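Furkedthorpe Robotics Club
Progress report to the Fröhlich Fund
August 27, 2022

The grant was paid in two parts of $600. The first part is spent except for a small balance, and the second has not been touched. Of the first part, $439 went to a used graphics workstation, which the club keeps in the Hosham library annex. The rest paid for room rental and a replacement power supply after the original one failed in the second week.

The students voted to call their project Worar. The goal has not changed from the application: a simulated two-armed robot that opens and closes a drawer under a program the students write themselves. Work on the table, the cabinet and the arm controls is finished. Work on the hands is still going on.
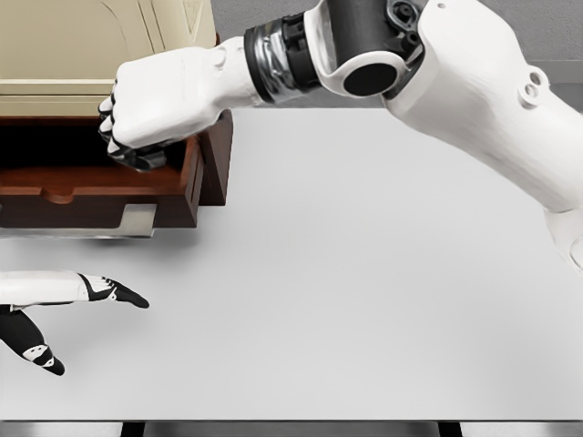

Drawer opening took up most of the summer. The students first tried to have the robot pinch the drawer front between thumb and fingers, and the grip slipped on nearly every run. They then switched to a hooking motion. In the current version the hand comes in at an angle with its black-tipped fingers curled under, and the fingertips go to the front lip of the wooden drawer. The second hand stays open over the table and has no job yet. We plan to use it to steady the cabinet.

As of this report the students have logged 1218 simulated runs. Of these, 600 used the older pinch grip and are kept only for comparison. The log format was changed partway through, so the early runs do not record how far the drawer moved. We are not going to redo them.

Two things are behind schedule. The closing motion has not been started, and the written guide for new members exists only as an outline. Both move to September. Attendance dropped during vacation weeks, and the younger group needed more time on basic programming than we had allowed.

We ask that the second payment be released for use on room rental through the fall and a larger storage drive. No change to the total is requested. Receipts are attached.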